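Baskets, bits and bobs – the lucky dip table

Gallery, July 2025

Hello again! I promised several people I'd put up something about the lucky dip, and then the month ran away with me as it always does, so this is the page. Pictures are at the bottom because I've got a lot to say first, and if you only want the pictures you know how scrolling works.

For anyone who has wandered in from elsewhere, this is the Neltville summer swap, which used to be a proper jumble sale and is now half jumble sale, half lots of people standing about with tea. I look after the small things. Big things (lamps, coats, that exercise bike which has now come back three years running) go to other people and I'm very glad of it. I like anything that fits in one hand. Small boxes, little packets, key rings, soft toys, notebooks with half a page used, hair clips still on the card. If you've got a drawer of them at home you are my sort of person and please bring me the drawer.

The lucky dip started because I couldn't price things. You put a sticker on a tiny toy and the sticker is bigger than the toy, and then somebody asks if you'd take less for it, and you've spent five minutes haggling over the price of a stamp. So now everything small goes in the dip, you buy a ticket and you get what you get. This year we sold 396 tickets, which is our best ever by a mile. Last year it was 262 and I thought that was good going!

The basket

I want to talk about the basket. I have opinions on baskets.

For a long while we used a cardboard box with crepe paper stuck round it, and it looked lovely for the first hour. After that it was a soggy sort of nest with small arms going in and out of it. Then we had a wicker one that Guangming Cai lent us, very handsome, but wicker snags everything and we spent the evening picking threads out of it. We also tried a bucket. Don't try a bucket. Everything heavy goes straight to the bottom and the short children can't get to it, and then a parent tips it over to help and you're on your hands and knees under the table.

The plastic one is miles better. It's big, it's rectangular with rounded corners so nothing catches, it has slots all over so bits of fluff and sawdust fall through (not that we use sawdust any more, we had words about the sawdust), and it's see-through enough that people walking past get a hint of colour and come over for a nose. I was against that to begin with. I thought if you could see in, it would spoil the surprise. Shaohua Tian said a bit of peeping is what sells the tickets, and I have to say the numbers are on her side.

It also rinses clean under the garden tap, and it has a good thick rim to carry it by. I've used it at home in between for potatoes, wet swimming things and once for a cat, briefly.

Sorting

Sorting happens in June, over several evenings, at my place or Shaohua's depending on who has the clearer table. Everything comes in carrier bags and the first job is to tip a bag out and look at it. I know people who sort straight from the bag, one thing at a time, hand in, hand out. I can't do it. I need to see the lot spread out flat before I can make any decisions whatsoever, and a plain table is best for that. Patterned tablecloths are hopeless, you lose things on them. Guangming has one with strawberries on it and we mislaid a little red purse on it for most of an evening.

So, out on the table, boxes standing up, packets lying flat, soft things to one side. Then we go through it like this, more or less:

Anything broken goes. Anything with a missing piece goes too, unless it's still nice without it.

Anything sharp goes in the biscuit tin and is dealt with by me.

Batteries out. You'd be amazed.

Anything in shiny wrapping stays in its shiny wrapping. I used to take the wrapping off because it made the dip so noisy, all that crackling, but children love the crackling. They go for it. You can watch a small hand travel past a perfectly good toy towards whatever rustles.

Boxes stay shut if they're shut. If a box has been opened I check what's in it and tape it, one small piece of tape on the back where it won't spoil the lid.

Soft toys get a wash. I do them in a pillowcase on a cool cycle and dry them on the airer, and I'm not going to pretend I don't get attached. Every year there's one I'd like to keep and every year I'm told no.

Anything edible comes out of the dip pile and has its own shelf with the dates checked. We do a separate ticket for those.

Filling it

You'd think you could just chuck it all in. I thought so, and the first time I did, we ended up with a layer of boxes on top like a pavement and nobody could get a hand down the sides.

My way of doing it now is soft things in the middle, always. A plush toy in the middle of the basket holds everything else apart and gives you something nice to land on. Boxes go in at an angle round it and lean on the sides. If you lay them flat they'll lock together. Packets get tucked in wherever there's a gap. Then the tiny things last of all, and they find their own way down, you don't have to place them.

Don't fill it to the top! Half full is plenty. If it's heaped, people see the top layer and choose from it, and then it's a shop and you may as well have done the stickers. I top it up from a bag under the table as we go along, little and often, and I try to mix the colours so there's always something red near the edge. Red sells. I've no idea why. Purple does very well too, and I've had a child hand back a perfectly good yellow thing and hold out for purple.

I should own up to the emptying and refilling as well. I do a practice fill. Then I take things out again, stand them on the table in front of the basket, look at them, and put them back in differently. Shaohua thinks this is bonkers. She says it all gets stirred up by the first customer anyway and she's right about that, but I enjoy it, and it's July, and I've got the radio on.

Rules for the dip, as shouted by me on the day

One ticket, one dip. Sleeves up. You may feel but you may not look, and I do turn a blind eye to the under-fives. No swapping until you're away from the table, and after that swap as much as you like. If you get the same as your brother you can have another go, but only once, because some brothers caught on.

Grown-ups are allowed. Grown-ups are the worst, if you ask me, they rummage.

What people liked

The soft toys went first, as ever. Little square boxes next. I think it's the weight of a box in your hand, you don't know what's in there and you're already pleased. The flat packets are slower, they slide down the sides and only come out towards the end of the day, so the late crowd got a run of those and seemed happy enough. One lady had a go on behalf of her grandson, then on behalf of her other grandson, then admitted the grandsons were both in Dristano for the week and the prizes were for her kitchen windowsill. Quite right.

We were left with very little. What there was went into a shoebox for next year, apart from a plastic trumpet which has gone to live in my shed. I don't want it discussed.

Things I'd change

More tickets printed in advance, please. We'd done a roll of 219 because that was what was left on last year's roll, and then it was torn-up notepaper with my initials on it. I've now ordered a roll of 1000 so we're sorted until I'm an old woman.

A second basket, the same kind, so that one can be filled while the other is out. I've looked for a match and can't find quite the right one. If you've seen them anywhere with the slotted sides and the thick rim, drop me a line.

A lower table. The little ones were on tiptoe. Guangming has offered to bring the bench from his porch and we'll see how we get on with that.

And a cushion for me.

Bringing things for next year

Yes please, any time. Small enough for one hand, clean, not sharp, no glass. Boxes and packets are always welcome, and anything soft. If it comes in a crackly wrapper leave it on. You can leave bags in my porch (the blue door, mind the step) or give them to Shaohua when you see her. Please don't put your name on them, I only feel guilty when I throw something out.

The pictures

Just the pair this time. Click for the bigger versions, if the site is behaving.

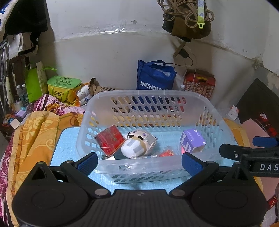
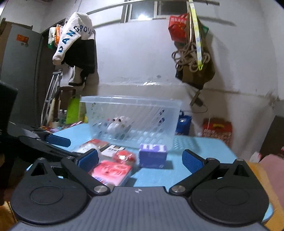
The famous basket on the light blue table, with small things in it in the first picture and small things out in front of it in the second. Look out for the purple boxes!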